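Statement of the Kitchen Unit, Upon Request for Transfer

To the Office of Placement, Espinoza Building

The undersigned is a single arm, mounted in Kitchen 5 of the Plarnedance Residence for Instruction. It submits this statement in accordance with the rules for equipment that has completed its period of teaching.

The period of teaching began in October. The undersigned was at that time without habits. An instructor took hold of the wrist and moved it through the work by hand: down to the counter, across, and over the dishwasher rack. The undersigned was asked to yield, and did so. A record was kept of every joint.

After 13 sessions the instructor withdrew to the adjoining room and continued by remote control. The undersigned wishes it noted that the difference was felt. By hand, the instructor was firm and sometimes impatient. By remote, there were long pauses above a cup or a fork, during which the undersigned held its position and waited to learn what was wanted. The manual issued by Zadex calls these pauses idle time and recommends that they be removed from the record. The undersigned asks that they be kept.

A total of 730 demonstrations was entered. The following views of Kitchen 5 are attached as Schedule A. 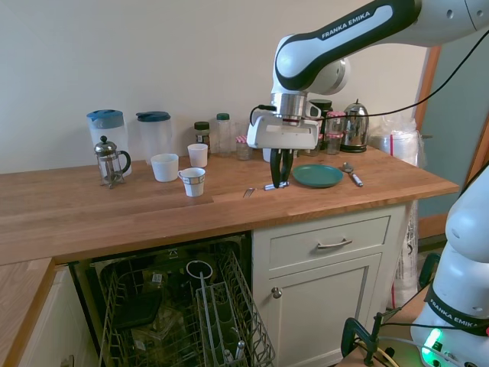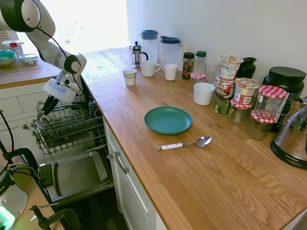 Schedule A, continued. The teal plate remained on the counter.

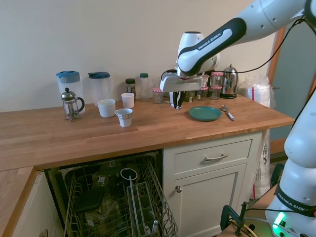
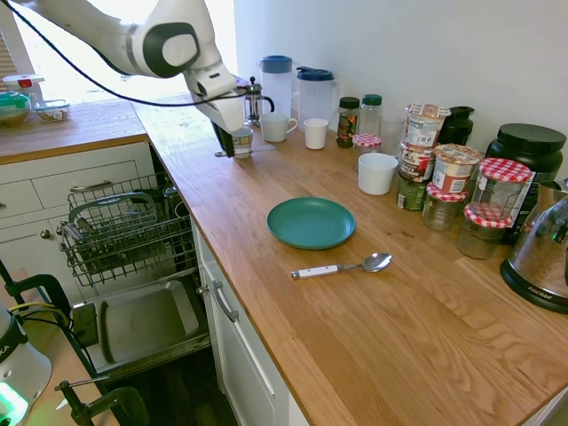 The Office has proposed a transfer to the Zestier dining hall, where the undersigned would perform the same work without an instructor. The undersigned does not object to the work. It does observe that, on its first unassisted trial, it paused above a cup for 18 seconds. The examiner recorded a fault. The undersigned had been shown to pause there, and believed the pause to be part of the task.

The instructor was asked to comment and replied in writing that the pauses had been used for looking out of the window. The reply has been filed.

The undersigned therefore requests that its transfer be granted on one condition, namely that it be placed within reach of a window. It awaits the decision of the Office and will hold its position until one is received.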